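Open day at Ukley, bin picking demo: trip notes and questions
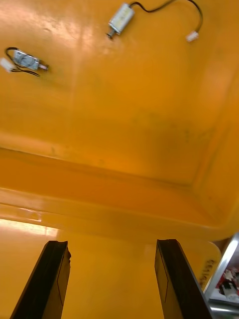

2 min read · 4 replies

gravow_bench
Posted January 12, 2019

Went to the Ukley open day in the Gravow building. Most of the floor was conveyors and a palletizer, so I spent my time at the bin picking cell. Small DC motors with leads and white plugs, orange bin, two-finger gripper, camera at the wrist. Frauke Ruppert ran the demo and took questions while it worked.

The cycle is plain enough. Arm goes over the bin, looks, picks a motor by the can, sets it in a tray. She said they logged 145 picks the day before and had to step in on 4 of them. All four were wire problems. The vision side finds the metal can without much trouble, but the leads go wherever they want, and a plug can hang on another motor's wires on the way up.

They handle that with a routine called Detach. If the weight reads high after the lift, the arm lowers, opens, backs off and tries from another angle. I saw it run twice. It is slow.

Has anyone here done small motors with leads attached? We have a similar job coming up and I'm not sure a two-finger gripper is the way to go.

sikora_fan
We run a Sikora feeder for a part like this and I would not bin pick it at all. Put the motors in trays at the supplier and the whole problem goes away. Two motors lying apart on the floor of a bin is the easy case. I'd want to see it full.

gravow_bench
It was full when I got there and they ran it down. The last few took longer than the first ones — the arm has to reach deeper and it gets careful near the walls. Trays were asked about. Frauke said the supplier charges extra and the customer said no.

ozan_y
Ozan Yazıcı here, I work on the cell. A few corrections. Detach doesn't go by weight alone, it also compares the wrist view before and after the lift. And the slow approach near the walls is a setting. We turned it down for visitors. In normal running it is 40 percent faster on that move.

On grippers, we tried suction in December. The cans are small and the faces are rounded at the edges, so we lost too many. Flat fingers across the can have been better for us. The glossy bin gave us more trouble than the gripper did. Glare on the plastic reads as an edge if the lights are wrong.

sikora_fan
So why not a matte bin?

ozan_y
Customer's bins. They have 1789 of them and they all go through the same washer. We moved the lights instead.

sikora_fan
Fair, but that is a lot of work to get around a bin. I still say trays.

gravow_bench
Thanks Ozan, I had the weight part wrong. Do you pick with the leads toward any particular side, or just whatever is clear?

ozan_y
Whatever is clear. We tried preferring the shaft end and it made no difference we could measure. If you send me the can size and lead length I can tell you if our fingers would fit.

gravow_bench
Will do. I have to get the drawing from work first.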